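Search the help pages
Search
Home > Household > Bedroom and laundry > Ask a question

Fitted sheet keeps wrinkling and pulling up on the headboard side

Asked by Trinity Sorensen, Wednesday, July 25, 2018

I have a beige fitted sheet on a queen mattress that will not stay flat. The side farthest from the headboard is fine. The half nearest the headboard ends up in diagonal folds by morning, and once or twice a week the top corner comes off altogether. The bed has a grey upholstered headboard with vertical channels, and the mattress is pushed tight against it. I bought the sheet from Skeneo in March. It has been washed every week on warm and dried on medium.

I have tried turning the sheet around so the other end is at the top, and it did the same thing. I also have a few faint marks on it that don't come out in a normal wash. They may be hand lotion, I don't know. I would like to fix the fit first and deal with the marks after, but if someone knows about both please say.

One more thing. I charge my phone in bed, up against the headboard, and the cable goes down over the side. Could that be pulling on anything?

3 answers. Sorted by: oldest first

Answer 1
Kartini Ngui

Buy sheet straps. I got mine at Zomow and they work fine.

Answer 2 (marked as helpful)
Rowena Policarpio

Measure the mattress before you buy anything. Put a ruler against the side and measure from the bottom seam to the top seam, then add the topper if you have one. Compare that with the pocket depth on the sheet's label. Diagonal folds that run from a corner toward the middle usually mean the corner is being pulled, and a pocket that is too shallow will do it. So will elastic that has given out from the dryer. Stretch the elastic at the top corners and compare it with the bottom ones. If it stays long when you let go, no amount of tucking will hold it. 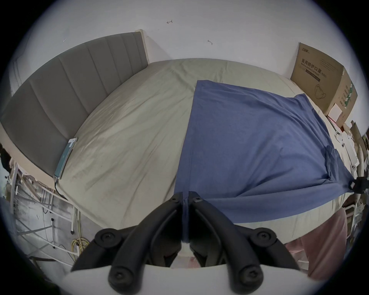 How to put it on so it stays

1. Pull the whole bed a foot away from the wall, and slide the mattress down from the headboard far enough to get your arm in behind it.

2. Do the two headboard corners first. Lift the mattress and get the elastic all the way underneath, past the edge – not just over the side.

3. Do the foot corners next, going diagonally from the one you did last.

4. Smooth from the middle out to the sides with your forearm, then tuck the slack under the long edges.

5. Push the mattress back against the headboard slowly. If you shove it, the sheet rides up on that side and you are back where you started.

The phone cable is too light to move a sheet. I would still charge the phone on a nightstand, as a phone can get hot on bedding.

For the marks, rub in a little dish soap, leave it for an hour and wash on the warmest setting the label allows. Check before drying. Heat from the dryer can set an oily stain.

Answer 3
Wulan Goh

Agree with Rowena about the elastic. I had a sheet that was fine for a year and then wasn't. I replaced it with a Kwok one with a deeper pocket and have had no trouble. Dry on low, whatever brand you get.

I disagree about dish soap if it is the blue kind. It left a tint on a light pillowcase of mine. Use a clear one.

Log in to add an answer
Previous question | Next question | Back to Bedroom and laundry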